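Support > Guides > Domia Case Desk > Section 4: Your first merger notification file

4. Setting up your first merger notification file

Welcome to the fun part! By now you have Domia installed and your account is live, so you can build a real filing workspace. The first one takes a little patience, and after that you'll be flying through them.

Before you start, have these on hand:
- the names of all parties to the deal
- turnover figures for the last 2 financial years
- your 49-character license key (it's in the welcome message)

4.1 Create the file

1. Open Case Desk and choose New > Notification.
2. Type a working title. Most teams use a code name, such as Dakari, so the parties' names stay out of the sidebar.
3. Pick the authority you are filing with. Domia loads the matching form and its deadlines.
4. Enter the signing date of the agreement. If the deal isn't signed yet, tick Good faith intention and leave the date blank.
5. Click Create.

Note: The authority can't be changed once the file exists. If you picked the wrong one, use Duplicate to and choose again. Everything you typed comes along with it! 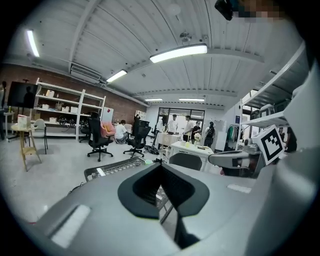 4.2 Add the parties

1. Go to the Parties tab and click Add.
2. Enter the acquirer first, then the target.
3. For each party, open Group and list every parent company up to the one with final control. I love this screen: it draws the ownership chart while you type.
4. Mark joint control with the double-ring icon. Both parents will then feed into the turnover check.
5. Click Check turnover. A green bar means the figures are complete, and says nothing about whether you have to notify.

Caution: Shareholdings at each level must add up to 100 percent. Domia will save a chart that doesn't, but the form export stops with message 2309.

4.3 Set up confidential versions

1. Select any text you consider a business secret and press Mark.
2. Choose a reason from the list or write your own.
3. Click Build public version. Marked passages are replaced by brackets (or by a range, if you entered one).
4. Read the public version from top to bottom before it leaves your office.

Caution: Figures inside pasted charts are not detected. Mark the whole chart, or retype it as a table.

Moving over from Hubáček? Its party lists import cleanly, group charts and all, but confidentiality marks have to be set again.

Guide text: Fasil Degefa. Last revised 2018-11-05.

Related guides
Calculating review deadlines
Answering a request for information
Inviting outside counsel to a file
Archiving a closed case

© Kurnosier | Contact support | Back to top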